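News from the Tokthorpe packing room

It has been a good while since we wrote anything at length about the packing room, and as several of you at Cusbridge have been asking over lunch how we are all getting on up the road with the arm, I thought I had better sit down with a pot of tea and do it properly. Bear with me, as there is rather a lot to tell!

Those of you who have never worked a shift at Tokthorpe may not know how the small parts orders used to go. Everything for the Lavoie range came through on trays, and on a busy Wednesday that could mean 700 little bags of fittings, each one filled, checked and folded over by hand at the long bench under the windows. It was sociable work, I will say that for it, and a great many birthdays, weddings and house moves were talked through at that bench. But it was hard on the wrists and harder on the shoulders, and by the last hour of the day you could tell who had been on bags since the morning simply by how they picked up their coats.

The arm arrived in October, under the project we have all got used to calling Jekilura (no, I still don't know who chose the name, and yes, I have asked). For the first few weeks it did very little except get in the way of the tea trolley. It had to be taught where a tray starts and stops, how hard to hold a thing, and when to let go of it, and the teaching fell to us, the people who had been doing the job for years. I think that was the right way round. There are things you know about a bag of fittings that you don't realise you know until you have to explain them to a machine, such as how you give it a tiny shake before folding so that the screws settle to the bottom. We spent the best part of an afternoon on the shake.

What has changed, then? Well, the bag filling is shared now. The arm takes the plain orders, the ones that are the same over and over, and we take the mixed ones, the returns and anything with a handwritten note on it. There are 19 of us on the packing rota, the same as before it came, and I mention that early because I know it was the first thing on everybody's mind. The day is split up differently, though. Each of us spends some time minding the arm, which means loading trays, clearing a jam when there is one, and going over the gripper before the start of a run. Fifteen of us have now done the minding course, and the rest are down for it before the spring.

I was nervous of the checks, I don't mind telling you. I am not a person who changes a fuse with confidence. But there is a printed sheet, and once you have gone through it a few times your hands seem to remember the order. You look over the fingers, see that the screws are all sitting properly in their places, make sure no cable has worked its way round to where it might snag, and give the front of the unit above the gripper a gentle going-over with a soft cloth. It takes me longer than it takes the younger ones, but nobody has hurried me yet. 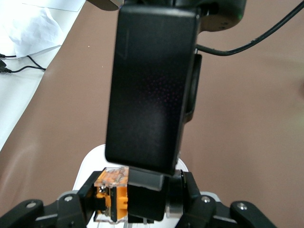 One of the late shift told me over the washing up that she likes the minding well enough, and her shoulder is the better for it, but that she misses the talk. With two people at the bench where there used to be six, she said, you can go a whole afternoon and hear about no one's grandchildren at all, and she would gladly fill a few more bags by hand if it meant having company while she did it.

I have thought about that a good deal since, and she isn't the only one to feel it. We raised it at the Monday catch-up, and the upshot is that the mixed orders will now be done together in the mornings, with everyone who is free at the long bench, and the arm will be left with the plain ones until after lunch. We are trying it for a month. It may mean a bit more shuffling of trays, but the supervisors have agreed to it with good grace.

If any of you at Cusbridge would like to come over and see it all for yourselves, you would be very welcome. We have 38 spare visitor badges and a new kettle, and mid-morning is the best time, when the bench is full. Please ring the packing office first so that we can find you some safety shoes in your size. The large ones go quickly.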